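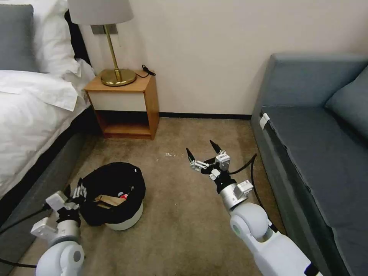
Satero Guest Room Nightstand, Open Shelf

Product page last revised 26/09/2014

A small bedside table for hotels, rental units and furnished apartments. Light honey-toned wood with a white drawer front on the upper part and an open shelf underneath. Sold by Skitbridge to trade and private customers. Delivered assembled.

Overview

The Satero nightstand was drawn up for rooms where the bed and a sofa share one wall and there is not much floor left between them. It holds a table lamp, a phone and a glass of water. The lower shelf is open at the front, so housekeeping can check it from the doorway and guests are less likely to leave things behind when they check out.

The light wood was picked to sit next to dark headboards and gray upholstery without matching either one. It works with white bedding and a cream or off-white wall. If your room already has a lot of honey or oak tones, ask for a finish sample before you order. The color is warmer under a lamp with a fabric shade than it is in daylight.

Details

Finish: light honey wood, clear matte coat
Drawer front: white
Drawer: one, full width, wooden runners
Lower shelf: open, fixed
Height: 50 cm
Maximum load, top: 3 kg per corner, evenly placed
Feet: felt pads fitted, plastic glides in the bag for carpet
Assembly: none

Order code: SAT-94

Placing it in the room

The table should stand against the wall just past the head of the bed. Leave a finger's width between the back edge and the wall so the lamp cord can drop behind. With a thin baseboard the gap is small enough that you will not notice it from the bed.

Check where your wall plate is before you settle on a position. A plate mounted above the top of the table is easy to reach. One that ends up behind the drawer is a nuisance, and the table has no cutout in the back panel. We can drill one on orders of 50 or more.

On carpet, change the felt pads for the glides. Felt drags on a pile and will come off within a few months.

Lamp

The lamp is sold separately. We list two that fit the top: the Vaughan, with a round brass base, a thin stem and a light gray fabric shade, and the Pitex, which is shorter and has a white shade. Either one leaves room for a phone. Lamps with a square base wider than the palm of your hand tend to crowd the front edge.

If the cord is long, tie up the slack and run it over the back edge. A cord left lying across the top collects dust and gets pulled when the drawer is opened.

Other pieces often ordered with it

Upholstered bed base, dark gray. The fabric runs down to the floor, so there is no gap for items to roll under. Takes our standard mattresses.

Sofa, blue-gray, tall arms. Long seat cushion and loose back cushion. Covers are removable. The washing instructions are sewn inside the cover, next to the zipper.

Wastebasket, white, round. Small size. Use a black or white liner with enough length to fold over the rim. Place it between the bed and the sofa, or beside the nightstand if the walkway is narrow.

Cleaning

Wipe the top and the drawer front with a damp cloth and dry them right away. Do not use furniture polish on the white front. It leaves a yellow film over time. Ring marks from glasses come out of the matte coat with a little dish soap if they are caught the same day.

Vacuum with a brush head along the bottom edge. A hard nozzle will chip the coating at the corners, and most of the damaged tables we get back have been hit there.

Spare parts

Drawer fronts, runners and glides are kept in stock. Drawer fronts made before September have two screw holes in place of three. Look inside the drawer before you order a new one and tell us which kind you have.

Price and delivery

Single table: $80
Delivery within the county is included on orders over 3 tables. Smaller orders can be picked up at the Skitbridge warehouse, rear entrance. Bring a blanket if you are using your own vehicle, as pickup orders are not boxed.

Customer comments

"We put these in all the upstairs rooms. The open shelf saves my staff time. I would have liked a slightly deeper drawer." Manju Shukla

Questions about trade orders, finish samples or drilling go to Nestor Baluyot at the sales desk. Please have your order code and the number of rooms ready.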